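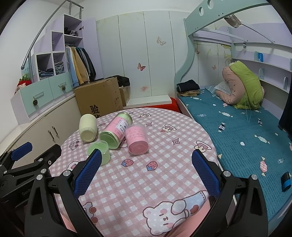
What is wrist-view demonstration learning?
It is a method of teaching a robot arm to handle objects from recordings of a person doing the same task with a hand-held gripper. The recordings come from a camera fixed to the gripper, and no robot is needed while they are made.

Background
The method was described by Arvo Tuominen in a report dated 3 November 2020. Earlier work at the Kollár laboratory had steered the arm by remote control, which was slow and tied the work to one room.

Procedure
An operator carries the gripper into an ordinary home and repeats a short task, such as standing up a jar that has been laid on its side. Each attempt is stored as video together with the path of the gripper and the width of its opening. A network is then trained to predict the next motion from the most recent images.

Results
The Dralovow set held 1,099 attempts from 18 homes. The trained arm was tested in nine homes left out of the set, with 15 trials in each. It did best on rigid containers. Clear or glossy ones caused more than half of the failures. The Girard group repeated the tests the following April with softer finger pads and reported fewer slips.

Limitations
Force is not recorded. Fast hand motion blurs the video and can spoil the estimated path.

See also
Imitation learning
Wundemance (software)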